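Balledbridge Community Boards > Food & Kitchen > Baking
Topic: Overnight oats bread, sticky middle every single time

flakside_jo
Hello all, hoping somebody can set me straight before I give up and go back to store bread. I've been making the oat sandwich loaf from the church cookbook (the spiral one with the green cover, page 40 if you have it) since March and the crumb comes out gummy in the middle no matter what I do. The crust is gorgeous! Deep brown, sings when it cools, my husband thinks I'm a genius until he gets to the third slice. I soak the oats overnight in the fridge with buttermilk, then in the morning it's bread flour, yeast, honey, salt and a bit of melted butter. I've tried longer kneading, shorter kneading, a second rise in the oven with the light on. Same sad stripe down the center.
Josiane

kauko_t
Welcome Josiane. It's underbaked, I'd put money on it. Oats hold on to so much liquid that the outside finishes long before the inside does. Leave it in nine more minutes and put foil over the top when it gets as dark as you like it. My mother's loaves went in for what felt like half the afternoon and they were never dry.
Kauko Tuominen

DomnicaD
I'm going to disagree with Kauko, with love, as I usually do on this board. I baked that same recipe for years and extra time gave me a thicker crust and the very same stripe. What fixed it for me was the buttermilk. The book says a cup and a half and I think that was a misprint for a cup and a quarter, because the rolls on the next page use the same dough and call for less. Try cutting it back and see how the dough feels. It should be tacky like a sticky note, and let go of your fingers when you pull away.

kauko_t
A misprint! Domnica, you said that about the rhubarb cake too.

DomnicaD
And I was right about the rhubarb cake.

flakside_jo
Oh I love you both already. So do I change the liquid or the time? I don't want to do both at once and never know which one it was. Also my pan is the long narrow one from Fraser's old hardware store, if that makes a difference.

eino.lahtinen
The pan could well be part of it. Those Fraser pans are deep, and a deep loaf takes its time. If you own a probe thermometer, stick it in from the end of the loaf, halfway up, and don't pull the bread until it reads over 200 F. I resisted buying one for years out of pure stubbornness and now I use it on everything, meatloaf, custard, the lot. Then let it cool all the way. I mean all the way, until you can't feel any warmth on the bottom. Cutting a warm oat loaf will smear the crumb and make a good bread look raw.

kamrul_g
Seconding Eino on the cooling. I know it's torture with the whole house smelling like honey, but I wrap mine in a towel once it's cold and don't touch it until the next day, and it slices so much nicer. I do think Domnica has a point on the buttermilk too. Mine is homemade and much thinner than store bought, so I always hold back a splash and add it only if the dough asks for it.
Kamrul

flakside_jo
Well, I cut the buttermilk like Domnica said, same pan, same time, and it's better! Still a little damp right at the bottom but the stripe is thinner. Kauko, your foil is next, I promise. Thermometer is on the shopping list.

kauko_t
I'll take half a victory.

DomnicaD
You'll take a quarter. A quarter cup, to be exact. Glad it helped, dear, keep us posted.

kamrul_g
Adding three to the thread.

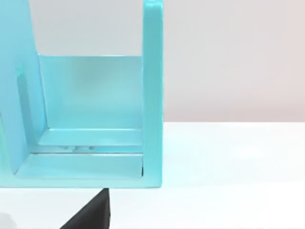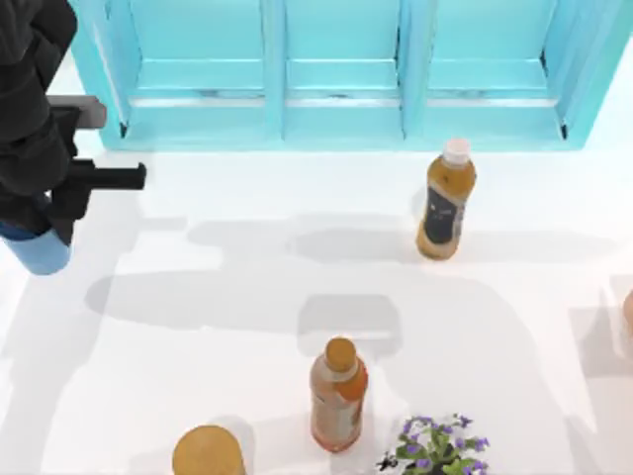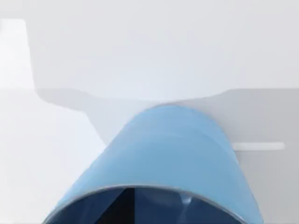
Light blue turns up in all three.

flakside_jo
One more question while I have you all. Can I use quick oats for the soak? I ran out of the old-fashioned kind and the store is a drive.

eino.lahtinen
Quick oats will work fine, but don't leave them overnight. They're cut smaller and drink up the liquid much faster, so soak them while you measure out everything else and get your coffee, then go straight on to mixing. You'll lose a bit of the chew, and the loaf will be softer and good for toast. I'd still hold back a splash of the buttermilk like Kamrul does.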